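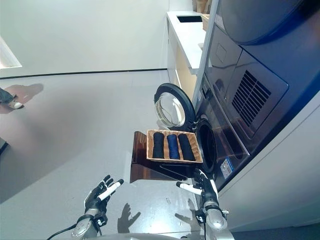 Laundry loading unit at washer 2, Usholm site.

Ticket 1000: Load cycle stalls at washer 2
Site: Usholm, staff laundry
Reported by: Zoltán Medve, morning shift
Status: Open, workaround in place

Reported problem
On Tuesday the unit stopped during loading and held position until a person acknowledged the stop at the panel. The log shows fault 26, tray position timeout. The washer was idle and its door sensor read open for the full cycle. 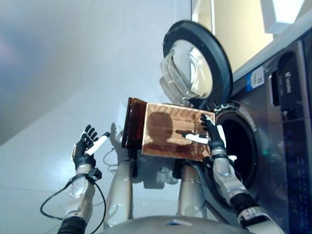 Checks so far
Restarted the controller. Fault came back on the next load.
Compared the tray height setting with the one from the Istodow site. The values match.
Reran the door position calibration – the stored offset was out by 9 mm. Corrected and saved.
Ran the cycle again with the new offset. The fault did not return during testing, but the load took longer than the shift plan allows.

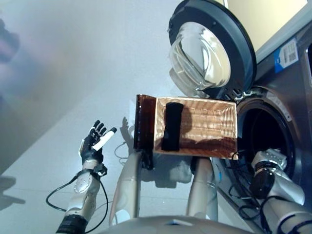
Effect on staff
The plan was written on the assumption that loading needs no attendant. Since the change, one person covers folding and also answers stops, and the stop alarm can't be heard from the folding tables. Zoltán has asked for a second alarm light there. He also notes that staff used to check pockets while loading by hand, and the new procedure doesn't assign that step to anyone.
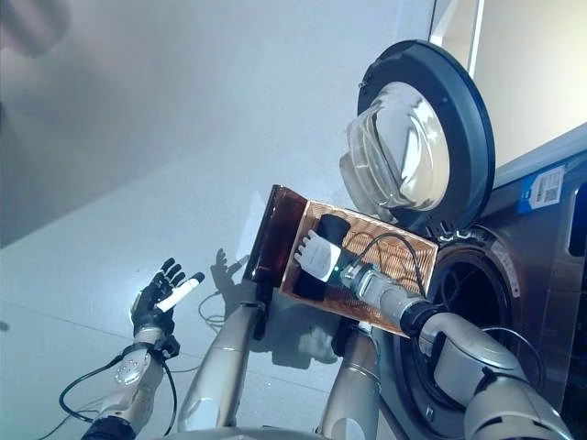

Next steps
Fledine support to review the timeout value and reply on this ticket.
Pocket check goes back to the sorting station until the written procedure is updated.
Samir to price the alarm light and confirm the cable route.
Do not clear fault 26 remotely – the person on shift must look at the tray first.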